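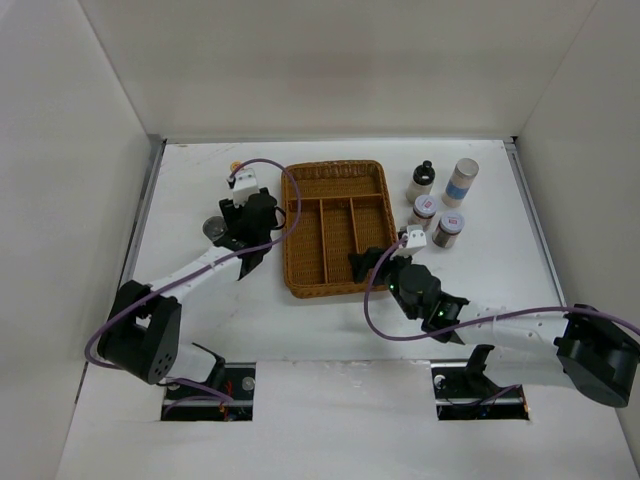

Cell 2 Inspection Checklist, Two-Arm Tray Station
Ranbridge site. Inspector: Apinya Thongsuk. 9/26/23

1. Tabletop and rails
Satisfactory. Brownish scuffs at far left of surface recorded; no action required.

2. Cable routing
Comment: The purple cable on each arm shall run free of the tray rim through full travel. The left cable arches over the basket and shall be re-clipped before next use.

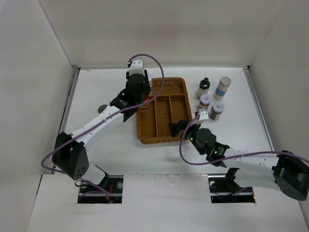 3. Base openings
Comment: Wiring is exposed at both openings. Covers are to be ordered from Chamoun.

4. Wrist indicator, right arm
Green. Satisfactory.

Reviewed by: Henk Willems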